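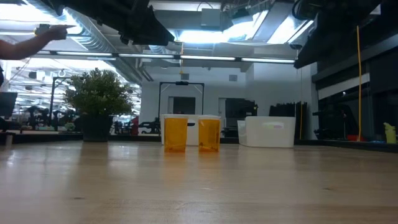 Speaker notes: Choosing and fitting golf shoes
Club members' evening, August 24, 2018

Slide 1. Title

Thank Ustyna Lysenko for the invitation. Say who I am: shop manager at Skoryk, I fit shoes and I play off 13. The talk runs until the break, questions after. Phones on silent please.

Slide 2. Why shoes

Most people in this room have been fitted for a driver. Ask for hands: who has had their feet measured as an adult? Wait for it.

You hit a driver maybe a dozen times in a round. You stand in the shoes for every shot and walk in them for four hours or more. I am going to talk about fit first, then soles, then looking after them. Very little about brands.

Slide 3. Measuring

Feet get longer and wider with age. Plenty of players buy the size they wore at 25.

Measure both feet, standing up, in the socks you play in. Do it late in the day, when feet have swollen a little. Fit the bigger foot. If the other shoe is loose, a thin insole takes care of it.

Length is where everyone looks. Width causes more of the complaints I hear. If the upper bulges out over the edge of the sole, the shoe is too narrow, and going up half a size will only put the bend in the wrong place.

Slide 4. The heel check

Show this on stage with the Plimik pair. Lace up fully, stand on your toes, then make a slow practice swing and hold the finish. The heel should stay put. A bit of lift when walking is fine in a new shoe. Lift during the swing is a return.

Repeat it with Illia Boiko if he is here. He has agreed to come up. He is left-handed, so turn him to face the other way or the back rows won't see his trail foot.

Slide 5. Spiked or spikeless

Spend time here. It will be the first question anyway.

Spiked: better hold on wet slopes and in long wet grass. Cleats can be changed. Heavier on hard paths. Some clubhouses still don't want them indoors.

Spikeless: lighter, easier on the knees on dry ground, can be worn in the car. Once the nubs are worn flat the shoe is finished.

On our course in summer I wear spikeless. From the first heavy rain I change over. If you can only buy one pair and you play all year, buy spiked.

Slide 6. Waterproofing

Read the warranty card. One year and two years are both common, and the dates start from the receipt, so keep the receipt.

Leather breathes a little better and will stretch. Synthetic won't stretch much, so don't buy it tight and hope. A waterproof shoe is warmer in August. If you never go out in rain, you can skip it and get a mesh upper.

Slide 7. What to spend

Below 100 dollars you can get a decent spikeless shoe, usually last year's color. Above that you are paying for better leather, a longer warranty and sometimes a dial in place of laces. Dials are good for stiff fingers. Ask whether the shop can replace one if it breaks. We can on the Urkau models, not on all the others.

Don't read out prices from the handout. They change.

Slide 8. Care

Knock the grass off before it dries. Take the insoles out after a wet round. Newspaper inside, changed once. No radiators, no car trunk in hot weather, the glue lets go.

Change cleats when the markings on them can't be read. Change the whole set together. Put a little grease on the thread. I have drilled out too many.

If you play twice a week, 2 pairs worn in turn will last longer than the same 2 worn one after the other.

Slide 9. Common mistakes

Breaking in new shoes on tournament day. Wear them around the house first, on carpet.

Thick socks to fill a big shoe. The foot slides anyway.

Buying the shoe a tour player wears. He has a different foot and gets a new pair when he wants one.

Slide 10. Questions

Likely ones: bunions (go wide, soft upper, no seam over the joint), orthotics (bring them to the fitting, take the stock insole out), kids' shoes (don't buy two sizes up).

If someone asks about the Kumside sandal, say I haven't worn it on a course and leave it at that.

Measuring board is by the door after the talk. Remind them to bring playing socks if they want to book a proper fitting.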